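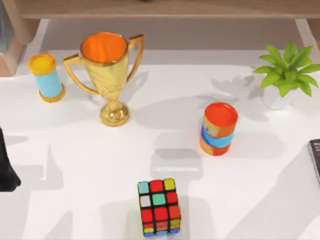
Ticket 2102-K: Nightly stock export fails intermittently with "unexpected end of field"

Status: Closed, fix confirmed
Priority: Normal (raised to High, see below)
Product: Wurker job runner, version 6
Connected system: Purkine inventory, file export module
Customer: De Haan
Sites: main warehouse, Koltisum
Opened: 5 March 2025

Original report (customer)

The nightly stock export from Purkine to our web store stops partway on some nights. The Wurker job shows as failed with this in the log:

step 3 upload: part 4 rejected by target
reason: unexpected end of field, last line
parts 1-3 accepted
job ended with status FAILED

On other nights the same job finishes without errors. We have not changed the job definition. When it fails, the web store keeps the old quantities for every article after the point of failure, and we get orders for items we do not have. Running the job again by hand gives the same error. If we wait until the next night it may or may not work.

The Koltisum export uses a copy of the same job and has never failed.

We started seeing this in February. Please advise.

Support, first response

Please send the following:
- the full job log from one failed run and one good run
- the job definition, exported from the job screen with passwords removed
- the export file as Purkine wrote it, before Wurker touches it, for the failed run
- the date of the last Wurker update on that server

Do not open the export file in a spreadsheet program and save it again before sending. Copy it as is. Spreadsheet programs change quoting and line endings, and the file is then no use for this kind of problem.

Customer

Files attached. The server was updated to version 6 in February. I would have to look up the day. The Koltisum server was updated in the same maintenance window.

As a test I raised the upload timeout and set the job to retry. Neither made a difference. The retry fails on the same part with the same message.

Support

A retry with the same result on the same part rules out the network for practical purposes. The upload timeout can go back to its default.

Checked so far:

Disk space on the work folder: sufficient in both logs.

File complete on the Purkine side: yes. The export ends with the trailer line, and the record count in the trailer matches what our parser reads.

Character encoding: UTF-8 throughout, no byte order mark. Same in both files.

Line endings: this one needs more time. The record lines end in CR LF as expected, but the file also contains single LF characters. Will look at where they are.

Question in the meantime: is the file locked or rewritten by anything between the export and the upload? Virus scanner, backup agent, folder sync?

Customer

The backup agent runs on that folder but starts several hours later. The virus scanner excludes it. No sync.

We also had the idea that the web store might be at fault, so we asked their support desk. They said the part they received ends in the middle of a text field and that their import is right to refuse it. They sent us part 4 back. Attached.

Support

Thank you, the returned part is useful. It ends like this (article number shortened):

"…117","Watering can, galvanized

There is no closing quote and no quantity. Part 5 in the work folder begins like this:

with brass rose","EA","14"

So one record was cut in two, with the first half at the end of part 4 and the second half at the start of part 5. Part 5 was never sent, as the job stops at the first rejected part.

In the original Purkine export the description of this article contains a line break after "galvanized". The whole description is inside quotes. A line break inside a quoted field is allowed in this format, and Purkine writes it correctly. The single LF characters mentioned earlier are all of this type.

The splitting step in your job is set to a part size of 1000. Next step is to find out how version 6 counts to 1000.

Support, internal note made visible to customer

Compared the splitting step in version 6 with the one before it.

Earlier behavior: the step reads the file record by record, respects quotes, and starts a new part after the set number of records.

Version 6 behavior: there are two modes, "lines" and "records". The lines mode is new and was added for large log files, where it is much faster. Jobs created in version 6 ask for the mode. Jobs carried over from an older version have no mode in their definition, and the step then falls back to lines. The fallback should have been records. This is a fault on our side and has been passed to development.

In lines mode the step does not look at quotes. It counts line breaks of either kind and cuts after the set number. If the cut falls inside a description that has a line break in it, the record is damaged.

Customer

That explains the cut, but the file is much the same every night. Why would it work on some nights and fail on others?

Support

The export is sorted by article number and leaves out articles with no stock and no open orders. Every article that drops out or comes back moves everything below it up or down. A cut does harm only when a multi-line description sits exactly on the boundary between two parts. Your file has 40 records with a line break in the description, and most nights none of them lands on a boundary.

It also explains why running the job again by hand gave the same result. Unless stock has moved in the meantime, the file is identical and the cut is in the same place.

Koltisum: the export for that site has fewer than 1000 lines, so it is never split. The job definition there has the same missing mode and would fail the same way once the file grows. It should be changed as well.

Priority raised to High. The fallback affects every customer with carried-over jobs that use this step, whether or not they have seen an error.

Workaround

To be applied on both servers, in this order.

1. Pause the schedule for the export job. Do not delete the job.
2. Open the job definition and go to the splitting step.
3. The mode field is blank. Select "records". Leave the part size at 1000.
4. Save. Close the job and open it again. Check that the field still shows "records". On a server where the job screen was open during the update, the old screen may still be cached and will drop the value on save. If the field is blank again, log out, log in, and repeat step 3.
5. Empty the work folder. Old parts from a failed run are otherwise picked up by the upload step, which takes all files matching the pattern.
6. Run the job once by hand with the upload step disabled.
7. Open the last lines of each part in a plain text editor. Each part must end with a complete record.
8. Enable the upload step and run again.
9. Resume the schedule.

Customer

Steps 1 to 9 done on the main server. Step 4 was needed — the field came up blank the first time. After logging in again it stayed.

Test run without upload: all parts end with a complete record. Run with upload: all parts accepted, job ended with status OK.

On the Koltisum server the field saved the first time. There is only one part there, so not much to check.

Two further questions. Can we get the failed job to send the remaining parts, so that one bad record does not hold back the rest? And should we clean up the descriptions?

Support

On the first: there is a setting "continue after rejected part" on the upload step. We would leave it off for stock data. With it on, the job ends with a warning in place of an error, and the damaged record plus everything else in the rejected part keeps its old quantity with no alert going out. If you do turn it on, change the mail rule so that warnings are sent too. At present it sends only on FAILED.

On the second: not required. The format allows the line breaks and the records mode handles them. If the descriptions are also used on labels or pick lists you may want them on one line for that purpose, but that is a matter for the article maintenance in Purkine and has no bearing on this ticket. A list of the affected article numbers is attached in case it helps.

Customer

Mail rule changed to include warnings, setting left off. We will go through the list when there is time. Most of them come from one supplier sheet that was pasted in.

Please keep the ticket open for a while so we can see it run at night.

Support

Kept open. Update from development: the fallback will be changed to records in the next maintenance release. The release will also write a line to the log at job start when a splitting step has no mode set. Jobs where the mode has been set by hand are not touched by the update, so nothing needs to be undone on your side.

The help page for the splitting step has been corrected. It still described the old behavior.

Customer

No failures on either server since the change. We compared the quantities in the web store with Purkine for the articles on your list and they match. One article differed, but that was a count correction entered after the export had run.

Can be closed.

Support

Closed. Linked to the development item for the missing mode fallback. You will get an automatic message when the release is available.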